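We use cookies to improve your experience on this site. By continuing to browse, you agree to our use of cookies. Accept | Manage preferences

FOR IMMEDIATE RELEASE
10/22/18

Gethin County Legislature Opens Formal Review of Records Handling at Claltbridge Elections Office

CLALTBRIDGE - The Gethin County Legislature has voted to open a formal review of how the county elections office stores, logs and releases public records. The review will be carried out by the Legislature's Oversight Committee, which has been given the power to call witnesses and to require the production of documents.

The resolution passed with bipartisan support after a hearing that lasted into the evening. It directs the committee to examine the office's handling of public records requests over the past two years, the terms of its storage contract with Prultora, and the decision in August to move older files from the county annex to a leased building in Plerthorpe.

According to figures the elections office supplied to the Legislature, the office received 1119 requests for records during the two-year period. Of these, 382 were still open when the figures were prepared. State residents are entitled to a written response within the time set by law, and the committee will look at how many of the open requests have passed that limit and what the people who filed them were told.

"Residents have a right to see how their elections are run, and the Legislature has a duty to make sure that right is honored," the Oversight Committee said in a joint statement issued by its majority and minority members. "The committee has reached no conclusion. It will follow the documents and report what it finds." 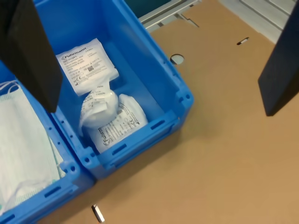
The committee has sent its first request for documents to the elections office and to Prultora. Both have been given 30 days to respond. The request covers transfer logs, inventory lists, invoices, internal emails on the Plerthorpe move, and any written policy on the retention of absentee ballot applications and poll worker records. Material that would reveal how any person voted is outside the scope of the request, and personal details such as dates of birth will be redacted before documents are made public.

The committee plans to hold six public hearings. The first will be held in the legislative chamber in Claltbridge and will deal with the response to records requests. Later sessions will take up the storage contract, including the way it was bid and renewed, and the condition of the files now held in Plerthorpe. At least one hearing will be held in Plerthorpe itself, at the request of members who represent the eastern part of the county.

The elections office has told the Legislature in writing that it will cooperate. Its letter states that the volume of requests grew faster than its staff and that the August move was made to relieve crowding at the annex. Prultora has confirmed receipt of the committee's request and has named a point of contact for the review.

The review will not affect preparations for the general election. Polling places, early voting hours and the deadline for absentee applications remain as posted by the elections office. The committee has agreed that no elections staff will be called to testify until the official canvass has been completed and certified.

Members of the public who filed a records request and have not received a reply may submit a short written account to the committee. Accounts should give the date of the original request and a general description of the records sought. Copies of any letters or emails received from the elections office are welcome but not required. Submissions may be delivered by mail or in person to the Clerk of the Legislature, Gethin County Building, Claltbridge, and will become part of the public record unless the sender asks for contact details to be withheld.

The committee expects to deliver an interim report to the full Legislature after the third hearing. A final report, with any proposed changes to the county code, will follow once all testimony has been received. Hearing dates will be posted at the County Building and on the Legislature's website.

About the Oversight Committee

The Oversight Committee is a standing committee of the Gethin County Legislature. It reviews the work of county departments and the performance of county contracts - including those held by outside vendors - and reports its findings to the full Legislature.

Media contact: Office of the Clerk, Gethin County Legislature, Claltbridge

###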